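4. Living small on purpose: what households kept and what they gave up

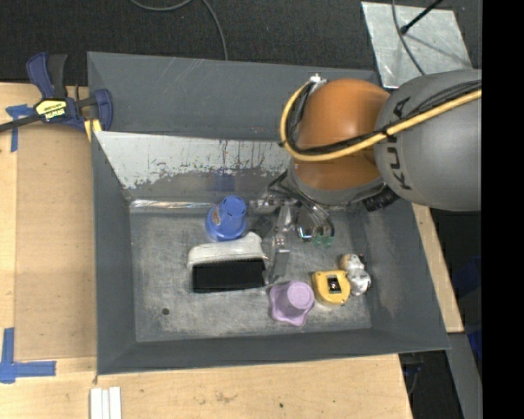
The second round of interviews dealt with storage, since storage was what everybody wanted to talk about. First round was mostly money and permits (see Section 3). By July the households had been in their converted trailers, buses and park models long enough to have opinions, and the opinions were mostly about closets.

Figure 4. Setting and objects. Bin with sloped walls on a tabletop, KUKA arm reaching in.

4.1 Sample

We sent the questionnaire to 294 households on the Hulwood and Berisha mailing lists. 214 came back usable. Of these, 73 agreed to a home visit. Visits were done by two of us, one talking and one writing, usually at the kitchen table or on the steps outside if there was no room for two extra people. Floor plans were sketched by hand and redrawn later. A few are missing the loft.

Households were counted as "small by choice" if they said they could have afforded a regular rental in the same county at the time of the move. This is self report and we have not checked it. Tomić (Section 2) argues the question is badly put, becuase people who are happy with a move tend to remember having had more options. Fair point. We kept the wording so the answers could be compared with the first round.

4.2 What went first

Dining tables. Then guest beds, then books, in that order for most families with kids. Couples without kids more often gave up books last or not at all, and one Berisha couple had built the whole stair out of shelves. Holiday decorations came up again and again. People felt silly about it, then talked for ten minutes.

Nearly all of the households who were visited had rented a storage unit at the time of the move. Many still had it. Several called it temporary. The rent on the unit was almost never included when they told us what the house cost per month, and we had to ask seperately. This matters for Section 5, where the monthly figures are adjusted.

Kitchen things were the sore spot between partners. Who cooks decides, more or less. One respondent in Hulwood had kept a full set of cast iron and got rid of the couch, and her husband wanted that written down.

4.3 Children and sleeping space

Bunks, lofts, a drawer bed in two cases. Parents with children under ten were mostly relaxed about shared rooms. With teenagers the answers change sharply. A door was the single most requested item, more than square footage, more than a second bathroom. Curtains do not count as a door, according to every teenager who was in the room when we asked.

Families on their own land did better here than families in rented lots. They could put up a shed, a deck, a second trailer. Outdoor space was used as a living room for much of the year, and then winter came and everyone was back inside. We did visits in the warm months only. A limitation, and we suspect a large one. The written answers sent in later are noticeably grumpier.

4.4 Renovation work

Most of the work was done by the households themselves with help from relatives. White paint on paneling, new floors, open shelves in place of upper cabinets. Several regretted the open shelves (dust, rattling when moved). Those who bought a finished interior from Nundeck or Derkex reported fewer complaints about the plumbing and more about the layout, which they could not easily change. Numbers by supplier are too small to say much and we do not test them.

Costs went over the plan in most cases. Rot under the windows, mainly. Households that had the roof and subfloor opened up before buying had a calmer time of it. Few did. The usual story was a price that looked good, a long drive to see the thing, and a decision in the driveway.

4.5 Would they do it again

Mostly yes, with changes. Bigger fridge, a place for muddy shoes, a washer inside. Respondents who said no gave reasons that had little to do with size: distance from work, trouble with the lot owner, a new baby and no grandmother nearby. Two had already moved back to a regular house and kept the trailer for weekends.

We asked everyone what they missed. Having people over for dinner was the common answer, followed by slamming a door in an argument. We asked what they did not miss and got cleaning, heating bills, and the garage.

There is some selection here. People on a mailing list for small living are still interested in small living, and the ones who quit early have likely dropped off. Kastriot Tomić is following up on the addresses that bounced, and those results will be reported in a later paper. Coding sheets and the visit guide are in Appendix B. Data as of December 2022.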